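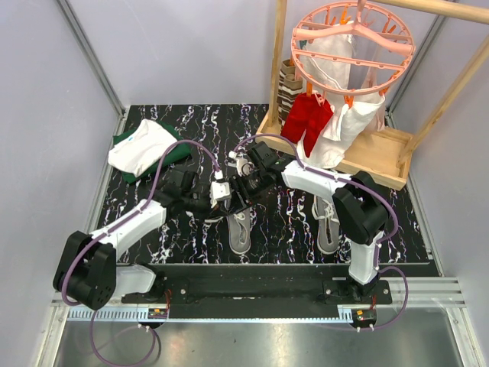
How to Get a Copy of Your Crash Report

By Ambros Ortner
16/07/2023

If the police came to your accident, there is a report on file. Your insurer will ask for it, and so will a lawyer if you hire one.

1. Find out which agency wrote it. City police handle most crashes on local streets. On highways it is usually the state police or highway patrol. The officer should have given you a card or slip with a report number.

2. Wait a few days. Reports have to be reviewed before they are released, and crashes with serious injuries take longer. Mine was a parking lot collision in December and it still took more than a week.

3. Gather your details. You need the date, the street or nearest intersection, and the name of at least one driver. Bring photo ID if you go in person.

4. Make the request. Many departments have an online form. Otherwise, call the records desk and ask for the hours and the fee — some only take checks or money orders.

5. Read all of it. Check the plate numbers, the direction each car was traveling, the insurance information and the diagram. Reports often run 2 or 3 pages, with codes in the boxes. Ask for the code sheet if it isn't attached.

If a fact is wrong, such as a misspelled name or the wrong plate, contact the officer in writing and include a copy of your registration or license. An officer can add a correction. Opinions about fault are harder to change, but you can ask to have your own statement added to the file.

Keep one paper copy at home and send your insurer a scan.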